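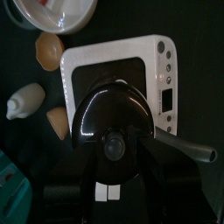 Wrist cam on cell B, gripper over the toy appliance. Pads just visible under the disc.

Re-seating the wrist camera and gripper on the Pratine arm

3/16/23. Replaces the January version, which had the old bracket in it. Throw that one out.

Do this after any crash, any time the fingers come off, or when grasps start landing to one side. Read to the end before you start, the calibration part has an order to it.

What you need

2 mm hex key (the long one, ball end)
small torque driver
lint-free cloth
isopropyl
the calibration board from the Wimthorpe drawer
a laptop with Wivis on it, logged in as operator

1. Park and power down

Send the arm to service pose from the Wivis menu. Not by hand. Wait for the brakes to click, then main switch off, then pull the gripper plug. Plug last. Pulling it live is how we lost the first Salian driver board.

Leave the toys on the mat if you want, they don't matter until step 6. Anything tall goes off to the side.

2. Camera off, camera clean

Two screws on the bracket. Back them out evenly, a half turn each, or the bracket twists and you will be fighting it later. Unclip the cable from the arm before you lift the camera off.

Wipe the lens with a dry cloth first. Alcohol only if there's a print on it. Look at the ribbon where it leaves the housing - if the jacket is white at the bend, swap it now. Spare ribbons are with the pads.

3. Fingers and pads

Slide the fingers off, left one first. Wipe both down. The black plastic shows every speck on camera and the segmentation sometimes picks it up as an object.

Pads: press each with a thumbnail. Should spring back. If it stays dented, peel it and put on a new one. Change both togther, never one. Clean the glue off completely or the new pad sits proud and the fingers won't meet flat.

Fingers back on, snug, not tight. They get their final tighten in step 5.

4. Camera back on

Seat the bracket against the shoulder, push toward the wrist, hold it there, tighten. Measure lens face to fingertip with the fingers closed: 182 mm. If you're over, the bracket isn't home. Take it off and look for grit.

Route the cable under the clip with a bit of slack. Roll the wrist by hand through its whole range and watch the loop. It must not catch on the gripper body anywhere.

5. Power up, set the close position

Gripper plug in, then main switch. Wivis will complain about the gripper being unhomed, click through it.

Home the gripper. Then jog it closed slowly to 1670 on the position readout. At that number the pads should touch and hold a sheet of paper without denting. Paper slides out = fingers too loose on the rail, shift them in and tighten. Pads bulging = too far in.

Do not fix this by changing the number. All the recorded grasps use it. Move the fingers.

Now final tighten, both sides, torque driver.

6. Check the view

Open the live picture. Compare it with the one at the top of this page. What to check:

- Round disc and its center knob clear and in the picture, not clipped. Highlights on the disc edge are fine, it's glossy.
- Both fingers running down out of the bottom of the picture. They don't look the same shape from this angle, left is a broad block, right one slants off to the corner. Normal.
- Both white pads showing below the disc, side by side. If you only see one the camera is rolled.

The gripper covers a lot of whatever is right under it. In our picture it fills most of the window on the toy appliance, but the buttons and little screen down the right side panel stay in view. Good thing to test with: park over the appliance, see if you still get the big top button and the screen. If not, go back to step 4.

Focus on the mat, not the fingers. Exposure at 90, auto off. Our mat is very dark and auto will blow out anything white, like the bottle or the round container.

7. Calibrate

Clear the mat. Board down flat, lights on as you'd normally run them, blinds shut. Run hand-eye from the Wivis calibration tab and stay out of the fence until it says done.

If it fails on the first pose the board is upside down. If it fails near the end, check the cable, its probably pulling the camera at full roll.

Save. Then save again under the cell name, the first save only goes to the session. Yes it's dumb.

8. Try it

Put the toy food back, run a handful of picks at low speed with a hand near the stop. Off to one side every time - redo 7. Off in random directions - bracket screws, go back to 4. Drops things but lines up fine - pads or step 5.

Write it in the cell log with your initals and which parts you changed.

Stuck? Ask Anselmo Carretero before you take the wrist flange off. Don't take the wrist flange off.

Wimthorpe Robot Cell Notes | Contact: Anselmo Carretero | © 2023 Wimthorpe | Back to top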